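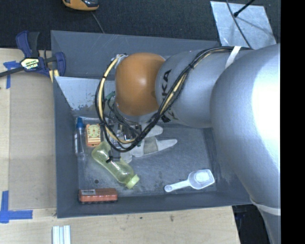
7 de julho de 2004

Ensaio de aderência, verniz Tronden sobre faia. Continuação da série iniciada em janeiro.

Provetes retirados da câmara às 9h. Temperatura da sala 22 °C, humidade 58 %. A humidade está acima do que eu queria, mas dentro do intervalo que fixámos no protocolo. Não liguei o desumidificador para não alterar as condições a meio da série.

Lotes:

- **A** – Tronden puro, duas demãos, lixagem intermédia grão 240
- **B** – Tronden com 4 % de diluente Flenura, duas demãos, mesma lixagem
- **C** – como B, sem lixagem intermédia
- **D** – Farnenix, uma demão (referência)

Total de 104 provetes, 26 por lote. Corte em grelha com espaçamento de 2 mm, fita aplicada e arrancada a 60°. Lâmina trocada no início de cada lote. No C tive de a trocar outra vez a meio porque começou a arrastar fibra.

Resultados, classe 0 a 5 (0 = sem destacamento):

| Lote | Classe 0 | Classe 1 | Classe 2 | Classe 3 ou pior |
|------|------|------|------|------|
| A | 17 | 7 | 2 | 0 |
| B | 19 | 6 | 1 | 0 |
| C | 3 | 8 | 11 | 4 |
| D | 15 | 9 | 2 | 0 |

A diferença entre A e B não me parece significativa. Falta fazer o teste, mas com estes números não espero nada. O C é claramente pior e o destacamento dá-se entre demãos, com a primeira intacta na madeira. Confirmado à lupa nos 4 provetes piores.

Em janeiro o lote equivalente ao C tinha dado melhor. Duas hipóteses:

1. Intervalo entre demãos. Desta vez foram 15 horas, em janeiro está anotado «manhã seguinte», sem hora. Se a segunda demão entrou mais cedo, a primeira ainda estaria receptiva.
2. Lata diferente. A actual tem rótulo novo e a ficha técnica da Somogyi que temos na pasta é da versão anterior. Pedir a actualizada.

Inclino-me para a primeira. A partir de agora, hora de aplicação em todas as fichas, sem excepção.

Brilho a 60°: medido só em A e D. O aparelho deu leituras instáveis em B, desvio de 6 unidades no mesmo ponto. Recalibrei com o padrão preto e ficou igual. Pilhas, provavelmente. Repetir.

Nota sobre o corte: a direcção relativa ao veio conta mais do que eu supunha. Com a primeira série de linhas paralela ao veio, os bordos saem limpos. Na perpendicular há lascas pequenas que na classificação se confundem com destacamento. Rodar a grelha a 45° em todos os provetes seguintes e indicar isso no protocolo. Os de hoje foram todos feitos a 0/90, portanto são comparáveis entre si – com os próximos só com reservas.

Por fazer:

- [ ] repetir C com intervalos de 4, 8 e 24 h
- [ ] brilho de B e C
- [ ] encomendar fita, resta um rolo
- [ ] passar a tabela para a folha comum
- [x] guardar provetes do C, caixa da prateleira de baixo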